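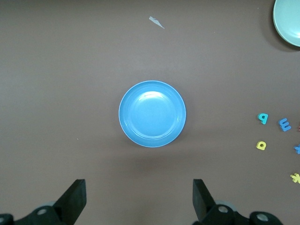 Can I stop my glazed plates scratching in the dishwasher, or is it too late?

Asked by Jacqueline Masson, June 10, 2024
Viewed 1,567 times

We moved to Rivusport in the spring and treated ourselves to new everyday plates, the first we have owned that match on purpose. Coloured ones, glossy, a set called Hamel from the shop by the ferry. The box says dishwasher safe in four languages, so I believed it in all four.

A few months on, the ones we use most have fine grey lines all over the eating part. You don't see them straight on. Tilt the plate towards the window and it looks as if somebody has been skating on it. The rims are fine. Two of the darker ones have also gone a bit cloudy, and that doesn't rub off with a cloth or with the amount of swearing I have tried so far.

The machine came with the house. It's a Trisside, old enough that the buttons have worn blank, so I run it by memory of which one made which noise. I think I'm on the hot one. I use tablets, the all-in-one sort, and I have never put salt in because I thought the tablet did that.

My husband says plates are for eating off and I should find something else to look at during dinner. Noted. But I'd like to know:

Are the grey lines scratches, and do they come out?
Is the cloudiness the same thing or a separate misery?
Should I be washing these by hand for the rest of my life?

Answers

Bastien Marty
Marked as helpful by 7 people

Your grey lines are probably not scratches in the glaze. Glaze is a sort of glass and it's harder than most table knives, so what usually happens is that the knife leaves a bit of itself behind. It's metal, smeared on in a thin line, much as a pencil leaves lead on paper. You can test this in a minute. Run a fingernail across one of the lines. If the nail slides over without catching, it's a metal mark and it will come off. If it clicks, you have a real scratch and you will have to learn to love it.

For metal marks, use a mild cream cleaner or a paste of bicarbonate of soda and water. Put it on a damp cloth, rub in small circles, rinse, look, repeat. Don't go at it with a scouring pad. Try one plate first, on the back, and if the shine is still there carry on to the front. I did a full set of my mother's on a wet Sunday and it took most of the radio play plus the whole of the gardening programme.

Cloudiness is a different thing and comes in two kinds. Wipe a patch with a little white vinegar and leave it five minutes. If it clears, it was limescale, and the water in Rivusport is hard enough to knit with, so I'd put money on that. If it doesn't clear, the surface has been etched by heat and detergent, and no cleaner puts that back.

As for the machine:

Fill the salt. The tablets do have a bit of softener in them, but with water like ours it isn't enough. There should be a screw cap in the floor of the machine, under the bottom basket. If nobody has opened it since the buttons had words on, you may need a rubber glove for grip.

Run it cooler. 50 degrees will do for ordinary plates. If you can't tell which button that is, the longest programme is often the gentle one, though I wouldn't swear to it on an old Trisside.

Leave a gap between plates. If they touch they rattle, and an hour and a half of rattling does chip the edges.

Stack them with something between if you're fussy. I use squares cut from an old tea towel - you can buy felt ones, but I have my pride.

I wouldn't bother with hand washing. Cheaper cutlery tends to mark more in my experience, so you might look at your knives before blaming the plates.

rinse_aid_widow

Chuck the tablets and use powder, then you can put in less. Been saying this for years. Had the same plates through the same machine 1,000 times if I've had them through once and not a mark on them. They are brown though so I might not see it.

Also Bramotex cloths are good for the rubbing part. Don't get the yellow ones, they shed.

Comment from Jacqueline Masson

Thank you both. The fingernail slid, the bicarb works, and I have now done 6 plates and lost all feeling in my thumb. The cloudy pair came up with vinegar as well. I found the salt cap. The salt compartment contained water, an elastic band and what may once have been a pea.

Bastien, it was the knives. They were a wedding present from his side.

Comment from Bastien Marty

Take the water as a good sign, it's meant to have some in. The pea isn't standard. Fish it out before you pour the salt, and run a rinse straight after so it doesn't sit on the metal.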